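Members' Forum > Workplace Practice > Handling cells and staffing

Thread: Hand-equipped cells on the packing floor: effect on grades and rotas

Posted by H_Tseng_Operations
Good afternoon. My name is Hsin-yi Tseng and I am responsible for operations at the Gresar site, where 355 people are employed across three shifts. In February the company began a trial of robotic hands for small-parts handling under the Olidik programme. The trial covers one work area and affects 15 posts directly. I would welcome the views of members who have managed a similar change, in particular on job grades, break cover and the recording of stoppages.

The company has given a written undertaking that no post will be removed during the trial. Staff in the area have been asked to take on setting, checking and clearing duties in place of part of the hand packing. 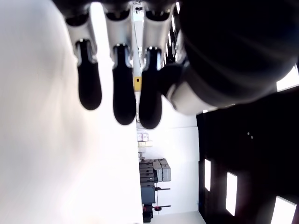
Robotic hand at the trial area, Gresar.

At present the new duties are paid at the existing packing grade. The staff side has asked for this to be reviewed before the trial is extended.

Posted by marlpit_steward
Thank you for setting this out. I represent members at a site which made the same change two years ago, and I would urge you to settle the grade first. Our members were told that clearing a stoppage was "part of packing". Within a few months they were being asked to judge whether a finger joint needed attention, and were blamed when they judged wrongly. That is technical work and it should be paid as such.

Posted by Coldharbour_HR
I must disagree in part with the previous post. A grade fixed before the duties are known will very likely be the wrong one. We used an interim allowance for 20 weeks, kept a log of what staff were doing, and then carried out a full evaluation. Some posts went up by one grade and others stayed where they were. The appeals were few.

Posted by marlpit_steward
An interim allowance is acceptable only if it is paid from the first day and counts towards overtime. Ours did neither.

Posted by H_Tseng_Operations
Both points are noted. I can add some detail on the equipment, as two members have asked by private message. The hand has black fingertips, and the joints above them are fitted with small metal springs. Our supplier, Daltovum, has agreed that its own engineers will carry out all work on those joints. Site staff are to wipe the fingertips, look for visible damage and report it. 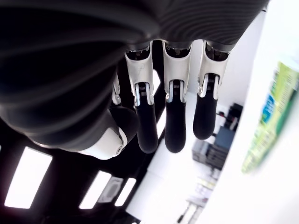
Re: Break cover and working alone

Posted by Pell_nights
May I raise a matter which has not been covered? Before our own cells came in, eight of us worked at one bench and breaks arranged themselves. Now each person minds a separate cell and must wait for relief. On nights the relief is often late. The work is lighter on the wrists, and I would not go back to the old bench, but the shift is a good deal quieter and several colleagues have found that hard.

Posted by Coldharbour_HR
We met the same difficulty. A named relief person on each shift resolved most of it. The cost was one additional post, which had not been in the original business case.

Posted by shih_line_support
At Shih we moved the cells so that two people can see and speak to one another. It took one weekend. I do not agree that a relief post is always needed — on a small floor the team leader can cover, provided this is written into the rota.

Posted by Pell_nights
With respect, our team leader was meant to cover and was called elsewhere most nights. A line in the rota does not put a person at the cell.

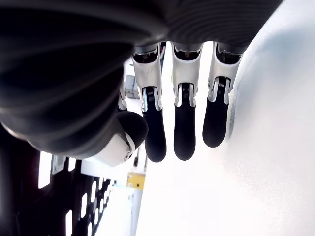 Posted by H_Tseng_Operations
The stoppage record is the remaining question on which I would value advice. Our current form has a single box for the cause, and nearly every entry reads "hand fault", which tells the engineers very little and tends to reflect on whoever was minding the cell. I propose to divide the form by part. The thumb would have its own line, separate from the fingers, and the coil springs at the finger joints would be listed apart from the black tips, so that an operator can mark the place without being asked to give a cause. The operator's name would be left off the form.

Posted by marlpit_steward
I support leaving the name off. Please also confirm in writing that the records will not be used in appraisals.

Posted by Coldharbour_HR
I would keep the shift and the time, otherwise patterns will be missed. On a small team that may identify the person in any case, so the written assurance matters more than the layout of the form.

Posted by H_Tseng_Operations
Agreed on both counts. The draft form and the proposed wording on appraisals will go to the staff side before the next review meeting. Break cover on nights has been added to the same agenda, and I will post the outcome in this thread.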